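# Ruvdale workshop, upper bay: rack frame and body shell

Updated July 21, 2019

These notes and pictures cover the rear half of the upper bay, where the storage rack frame carries the deck and the white hatchback stands for trim and cargo-area work. The page is for people planning a similar layout: a car under a low steel deck, with enough clearance to open the tailgate all the way.

The frame was bought secondhand from the Trutcombe site in February and put back together with the original blue finish. Uprights are slotted along the face, so beam height can be changed in fixed steps. We set the deck at the second-highest position. The highest would have put the beams too close to the ceiling services.

Load rating for the deck as installed is 200 kg per bay, evenly spread. The rating plate from the previous site does not apply, as the bay width was changed. Drawing 327 has the current dimensions.

Two general points before the pictures:

- Braces take up floor space at the bottom and head room at the sides. Mark out both before placing a vehicle.
- Tailgate clearance is measured with the tailgate at full lift, at its highest point, and checked again after any change to tire pressure or stands.

## Rear of the bay, tailgate raised 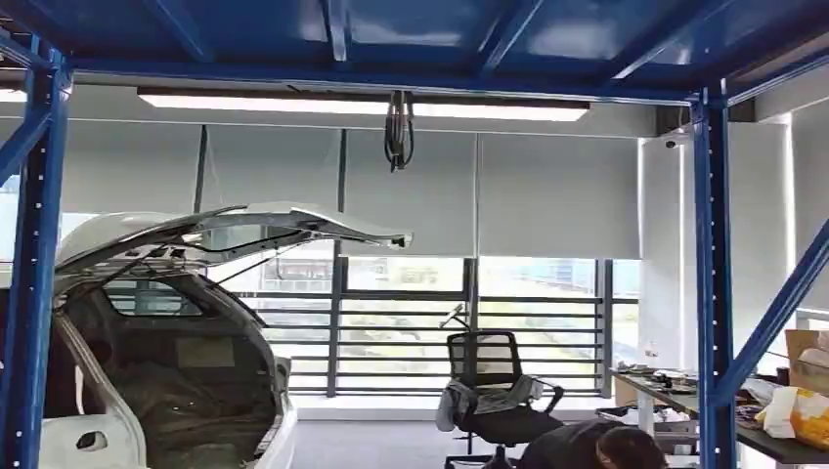
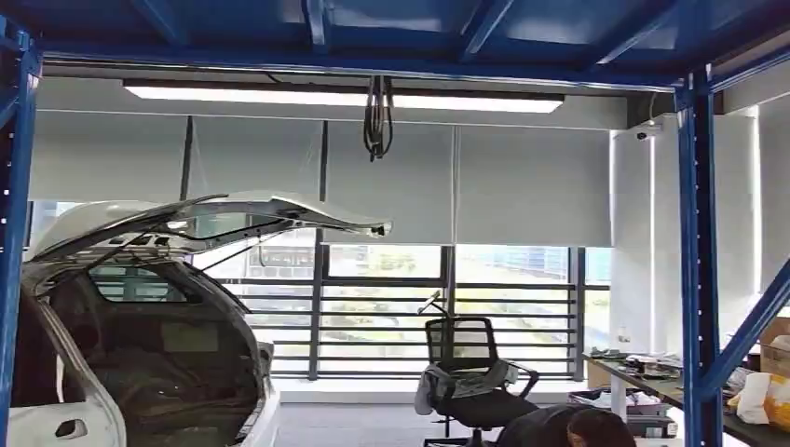 Tailgate open under the deck, with the long light on and the blinds partway down, in both pictures. The black cables hang near the middle of the bay.

## Notes on use

Light. One long fixture gives good light on the tailgate but leaves the cargo area in shade. For work on the inner side panels, use a hand lamp. Blinds are set by whoever starts first and left alone until the job is done, so that the light on the paint stays even.

Cables. Drop cables are kept clear of the tailgate's path. Minimum gap is 20 cm, measured with the tailgate moving. Coil the slack and tie it off at the deck when not in use.

Braces. Edge guards made by Bridow fit the diagonal members. They slide on and need no tools.

Tayla McPhee wrote in to say that she would lower the deck by one slot and move the car back, since a lower deck is easier to load by hand and most small hatchbacks need less height than people allow for. She also asked for the beam height to be painted on the upright. The painting has been added to the work list. The deck stays at its present height until the clearance has been measured again.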